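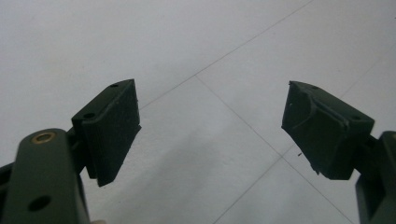 Nasrin Kazemi writes that our last item on drummy floor tiles went straight from the tap test to replacement and left out the step she considers the most useful, namely finding out whether the floor has anywhere to move. She has a point. Most of the calls we get about hollow-sounding or lifting tiles are put down to poor adhesive, and the adhesive is often part of it, but a floor laid hard against the walls will find a weak bed sooner than one with a proper gap at the perimeter. The notes below cover movement joints in internal ceramic and porcelain floors, with some remarks on grout and cleaning that came up in the same correspondence.

Why floors lift

A concrete slab shrinks as it dries. Most of the shrinkage happens early, but it continues at a falling rate for a long time after the slab looks and feels dry. The tiles fixed to it do not shrink. Ceramic bodies tend to do the reverse and expand very slightly as they take up moisture from the air; dense porcelain does so much less than a porous body. The two movements add together and the tile layer goes into compression. Sun through large windows and heated floors add a daily or seasonal cycle on top.

Compression by itself does little harm. Trouble starts when the tile layer can't push outwards at its edges and the bond beneath is uneven. The stress is then relieved upwards. In a mild case a row of tiles loses its bond and sounds hollow when tapped. In a severe case two adjoining tiles rise against each other in a ridge, sometimes with a loud crack, and the owner assumes something has fallen over in the next room.

The Trarkamby job is typical. The hallway and living area were tiled as one continuous field, and the ridge appeared across the narrowest part of the hallway, which is where you would expect it. Dalva Amaral lifted the skirting and found grout packed solid between the tile edge and the plasterboard along both sides. There were no intermediate joints anywhere in the field. The adhesive ribs on the backs of the lifted tiles were still standing in places, meaning the tiles had been set down on the ribs without being bedded in. Coverage on the worst tile was about 80 per cent by eye, and on the better ones it was close to full, so the bed alone doesn't account for the failure.

Checking an existing floor

Start at the perimeter. Remove a short length of skirting in an unobtrusive spot, ideally at the end of the longest run, and look at the edge of the tiles. You want a clear gap, or a gap filled with something compressible. Grout, adhesive squeezed up from the bed, offcuts and builder's rubbish all count as a bridge. A gap that is clear at the surface may be full of adhesive lower down, so put a thin blade into it and feel for the slab.

Next, look for the places where the tiles meet anything fixed: columns, door frames, island benches, stair nosings, floor wastes, hobs. These are missed more often than walls. A kitchen island built before tiling and grouted in all round acts as an anchor in the middle of the room.

Then look at the slab joints. A control joint or construction joint in the concrete must be carried up through the bed and the tiles at the same position. If it has been tiled over, there will usually be a crack following its line, and the crack will often wander through tile bodies and grout lines alike. Regrouting a crack of this kind is a waste of grout. It will reopen.

Tap testing comes after all this. Use a coin, a dowel or the handle of a screwdriver, be consistent, and mark hollow areas with painter's tape on a sketch plan as well as on the floor. A single hollow corner on a tile that is otherwise firm can be left alone and checked again in October, before the warm weather. A connected patch is another matter, and so is any patch that has grown between checks. Please date the sketch. Nasrin keeps hers in the meter box with the circuit schedule, which is as good a spot as any.

Spacing and detail for new work

The spacing of intermediate joints is a matter for the applicable standard and the adhesive manufacturer, and the tighter requirement governs. We won't print a table. The figures differ between shaded internal floors and floors that get direct sun, and we have seen old tables from past newsletters pinned up in site sheds and used for work they were never meant for. Ask the designer for a joint layout on the floor plan before set-out starts. If there is no designer, draw one up yourself and have the owner sign it.

Joints should run the full depth of the tile and the bed. A bead of sealant sitting on top of a grouted joint looks right and does nothing. The correct arrangement is a clean gap, a backing rod or bond-breaker tape at the bottom, and a flexible sealant bonded to the two tile edges only. If the sealant also sticks to the base of the joint it is held on three sides, can't stretch properly and will tear.

Colour matching is the usual objection from owners. Sealants are now sold to match most grout colours, and with a matt floor tile in a light grey the joint is hard to pick once the room is furnished. The Bovari range has been easy enough to match from the printed card, though the card should be viewed beside cured grout, as fresh grout reads darker. Metal-edged preformed joints are more visible but stand up better to trolleys and chair castors. We would use them in shops and hallways to shops, and sealant in houses.

Where a joint falls at a doorway, put it under the closed door. Where it falls in open floor, line it up with a grout line and keep it straight. Stepping a joint around full tiles in a brick-bond pattern is possible, but slow, and the corners tend to be left bridged.

Repairing a lifted section

Relieve the pressure first. Cutting out tiles in the middle of a floor that is still locked at its edges can cause neighbouring tiles to go, and eye protection is needed even for what looks like a quiet job. Clear the perimeter on all sides of the affected area, then saw out a full grout line at the nearest sensible joint position. Use extraction on the saw. The dust from tile and cementitious bed contains respirable crystalline silica and a paper mask from the hardware shop is not adequate protection.

Leave the floor for a few days after relief if the occupants can put up with it. Some ridges settle part of the way. They won't re-bond, and the tiles still need to come up, but you will get a truer picture of how far the debonding goes.

At Trarkamby the final count was 11 tiles replaced, all from the hallway, with a new joint at the doorway to the living area. The old bed was ground back to sound concrete. Replacement tiles came through Natov from the owner's original order, and the owner had fortunately kept the box labels with the batch and calibre. Without those, expect a visible difference in shade and possibly a difference in size large enough to upset the grout lines.

Dalva used the Toprak flexible adhesive, back-buttered every tile and lifted one while wet to check coverage. This last step takes a minute and is the only way to be sure. It is also the first thing to be dropped when the afternoon gets away from you.

Grout and cleaning

Several readers asked whether cracked grout indicates a movement problem. Sometimes. Fine cracks along one side of the grout, running in a straight line over several tiles, suggest movement. Powdery grout spread evenly over the room points to too much water in the mix or too much water in the clean-up. Grout that has worn low near an entrance is usually the result of grit and a stiff brush.

Acid cleaners should be kept off cement grout for routine cleaning. If acid has to be used for residue, wet the joints thoroughly beforehand, work in small areas and rinse well. For ordinary dirt, a neutral or mildly alkaline detergent, clean water and a second rinse will do. Most of the grey film reported on matt porcelain is detergent left behind by a single bucket. Change the water more often than seems necessary and the film generally comes away over a couple of washes.

Sealing cement grout slows staining and has no effect on movement. A sealer won't strengthen a weak grout either, and on dense porcelain any surplus left on the tile face will dry as a smear.

Correspondence on heated screeds has been held over. If you have a joint layout for a heated floor that has been through at least one winter, good or bad, please send a copy with the heating zones marked on it.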